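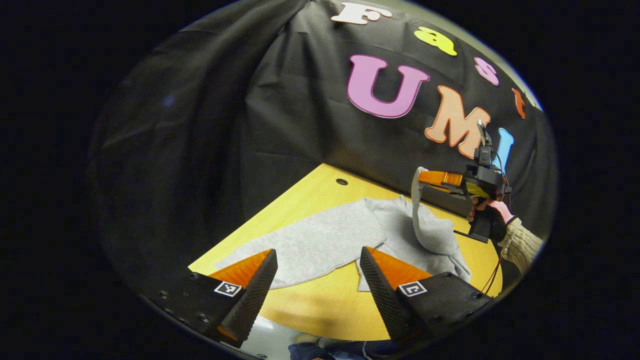 Home | Reviews | Workshop | Kitchen | About

Ultwood Table Oil, four months on

I put this on our old dining table back in July, and I wanted to live with it a good while before saying anything, since I've been burned by first impressions before (the Prekgate wax, if you remember that one!). The tin is small and costs more than I like to pay, but a little goes a long way and mine is still nearly half full.

It wipes on with any old T-shirt. I sanded to 180 grit first, gave it two thin coats and left it overnight between them. The smell is mild, a bit like walnuts, and it was gone by the weekend. Coffee rings wipe right off, and even my sister's red wine came up with a damp cloth. Hot pans are another story – I have one pale ring by the window that I'll have to sand out come spring.

The lid is a nuisance and wants a screwdriver every time. Still, I'd buy it again, and I've already promised the rest of the tin to Solange for her bookshelves.

4 stars out of 5
Reviewed by Reet Lapiņa, 1 November 2019

Recent reviews
Brududex folding sawhorses
Rolland bread knife
Prekgate paste wax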